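Pikville Neighbours Help Board
Home and Family > Tidying and Storage

Toy bits all over the play table, what do you keep them in?

Posted by pikville_nan, 216 views

Hello everyone, hoping for some ideas from people with more patience than me. I mind my grandkids through January and we've set up a white table in the sunroom for them. It's lovely to have them out of the kitchen, but the toy food and the coloured blocks end up in one great jumble by lunchtime. I've already got a big cream storage box, and it swallows everything! They tip the whole lot out to find one banana. Would smaller tubs be better, or am I just making more things to pack up?

mulberry_street

Smaller tubs, definitely. We went through this with our two and what helped was having an open one that lives on the table, with no lid to fight over. Blocks go in there, and the pretend food stays on its plate so it's ready for the next tea party. Keep your big box for the overflow and put it to one side where the kids can still reach it.

Mine came from Kaletex and cost 5 dollars, but any shallow plastic tub with rounded corners will do (kinder on little foreheads, ask me how I know). I also like one you can see through a bit. A little bin with a lid is handy too, for the stickers and bits of paper that collect by the end of the day.

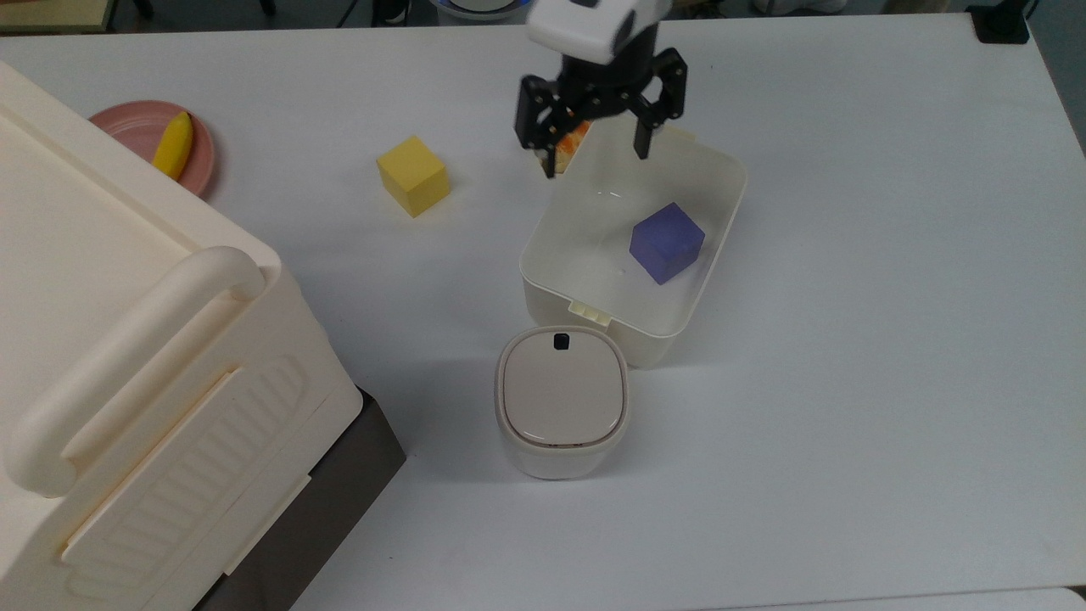
gumboot_gardener

Just get a bigger box. Worked for us.

tealeaf20

I'd go with the tubs as well, though I'd start with only one and see how you get on. I bought a whole stack in the Grillia sale and half of them are still in the garage full of pegs. We do a pack-up song at 5 o'clock, blocks first and then the food, and my youngest has taken it on as her own special job, bless her. Give the tub a wash in warm soapy water now and again, and let it dry before the toys go back in. Good luck, and enjoy having them with you!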